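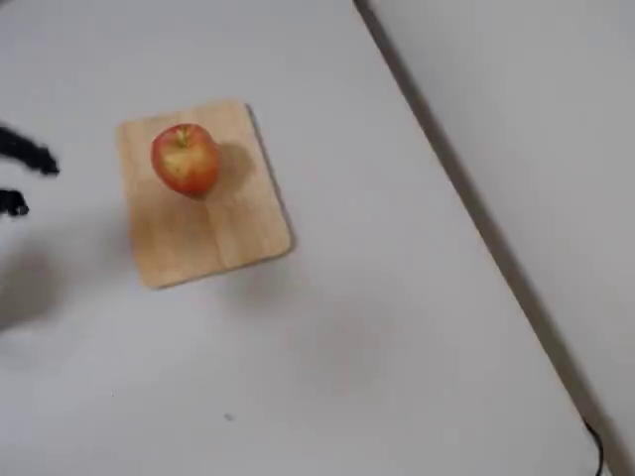 Every summer the same tip comes back around. Put your fruit on a wooden board instead of in a bowl and it keeps longer. I have questions.

First question: longer than what? The post I saw had 250 replies and I couldn't find one person who had tried it both ways.

Harriet Oyelaran sent me her version, where the wood "breathes." The wood was cut, sanded and probably oiled. I don't think it's doing much breathing.

I'll give the board people one thing. Fruit in a bowl gets piled up, and the piece at the bottom gets a soft spot and you find it too late. One apple on a flat board can't hide from you. But a plate does that too, and you already own a plate.

Then there's the price. Talleck sells a "fruit rest" for people who want one. It's a cutting board. It has rounded corners, like most cutting boards. I'm not paying extra for a new name.
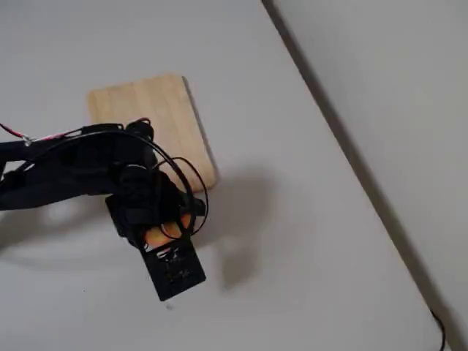 And where does it live? These always get shown on a big white table with nothing else going on. My counter has mail on it. A board takes up the same room whether it holds one piece of fruit or a whole dinner's worth of chopping.

Kenji Tran says the trick is to use the board you already have and move the fruit when you need to cut something. So now I'm picking up fruit and putting it down again twice a day – which is how fruit gets bruised.

Also, please wash the thing. If you cut onions on it last night, your apple is going to know.
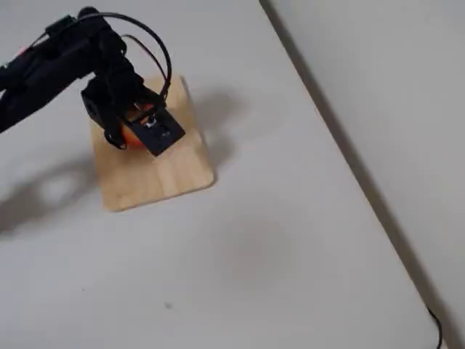

Orange thing, pale board. Fine, the color is nice.

I do get the looks part. Something bright on light wood is pleasant to walk past, and maybe you eat more fruit when it's out in plain sight. That I would believe before I believed anything about breathing wood.

Trinity Boateng wants me to run a proper test, 2 apples, one on wood and one in a bowl, for 8 days. OK. Same bag, same counter, no moving them. I'll post whatever happens, including if I'm wrong.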